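Talcombe Tabletop Chores – data card

Version 2
Last edited 23 Aug 2026
Maintainers: Na-rae Ko, Ravindran Murthy
Annotation: Graça Calado, Duarte Cardoso
Contact: open an issue on the tracker. Mail to the old Harnow address is no longer read.

Summary

Talcombe is a set of 841 recorded episodes of small table chores attempted by a two-handed robot with jointed fingers. It was put together to answer a narrow question: which parts of laying, clearing and tidying a table can a current machine do without help, and where does it stall? The short answer is that picking up firm objects is mostly solved at this scale, and handling anything that bends is not.

The set is meant for evaluation. It is small for training and we advise against using it alone for that purpose.

Tasks

Each episode is tied to one written instruction. There are 39 instructions in all, grouped by the kind of handling they call for.

place: put a named object on or beside another object
clear: move named objects off a given area
flatten: straighten a cloth, mat or similar item
orient: turn an object to face or point a given way
mixed: two or more of the above in sequence

Instructions are written as a person at home would say them ("put the bowl on the mat"), with spelling mistakes corrected and nothing else changed. Albertina Vieira wrote most of them. A few in the mixed group are long, and the evaluation script wraps them badly in a narrow terminal.

Setup

The table has a blue-green carpet-like covering and a folding screen behind it. Objects are ordinary household goods, left in their packaging where they came in any. Starting positions vary between episodes and are not measured.
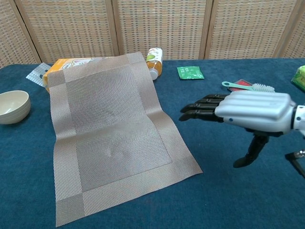 Flatten group: woven placemat with the far end raised, hand to the right.

The covering matters more than we expected. It grips the underside of a mat, so a sideways push tends to produce a ripple where a person would get a slide. Results from a bare table should not be compared with ours. Sampaio, our earlier set, used a smooth top and its flatten scores are higher for that reason alone.

Recording

Views are stored as separate video streams with a shared clock. Joint positions and commanded positions are logged for both arms. There is no touch sensing in this release. Audio was discarded.

Streams can drift against each other in long episodes. The loader corrects for this if align is set to true, and the default is false for compatibility with version 1.

Scoring

Two annotators scored every episode independently, using the video and the instruction only. The levels are:

0 – no useful contact with the named object
1 – contact made, goal not reached
2 – goal reached with a visible fault
3 – goal reached

A visible fault is something the person who gave the instruction would probably put right by hand: a mat left crooked, a bottle knocked over on the way past. Where annotators disagreed they watched the episode again together. In 52 episodes they still disagreed, and both scores are kept. Do not average them. Use the disputed flag to leave them out, or report them separately.
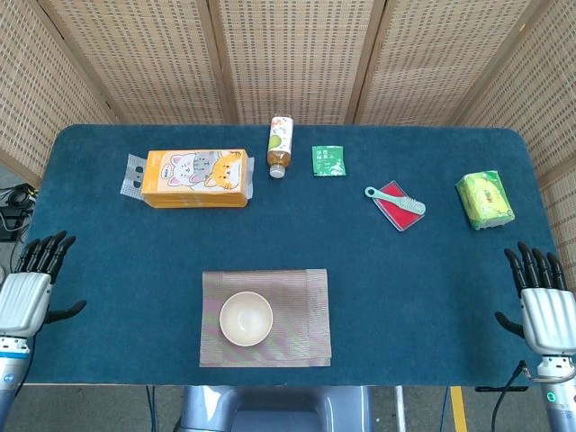 Placing a rigid item on a flat surface is the group in which level 3 is most common, and the failures there are mainly poor choices of approach. The hand comes in too low, or closes before it has cleared a neighbour. These look fixable with better planning.

Flatten is different. The usual failure is that the fingers press on the mat and drag it, one corner lifts, and the policy then treats the lifted corner as finished. Using the second hand to hold the far edge would help, and any child does this without being told. The Puvance baseline rarely does. When it does use both hands they tend to pull at different moments.

Thin items lying flat are also hard. A sachet gives the fingertips almost no edge to work with, and the cloth pile hides what edge there is.

Our reading is that a machine of this type could be left to put crockery on a table, slowly, with someone in the next room. We would not leave it to lay the table. Readers who disagree are welcome to the data.

Known problems

Reset quality is uneven. Some episodes in the clear group begin with the target area already partly clear. These were scored as recorded.

Printed packaging makes objects easier to tell apart than they would be in a plain cupboard. Object-finding results are likely to be flattering.

Speed is not scored. Several level 3 episodes are far too slow to be of use in a home.

One room, one table covering, one type of hand. Nothing here supports claims about kitchens in general, let alone shop floors.

Changes since version 1

Orient group added in May. Scores for flatten redone from scratch after the definition of "flat" was tightened. Left and right arm logs were swapped in part of the first release – fixed, but cached copies should be deleted.

Licence

Free for research use. Please cite the card and give the version number.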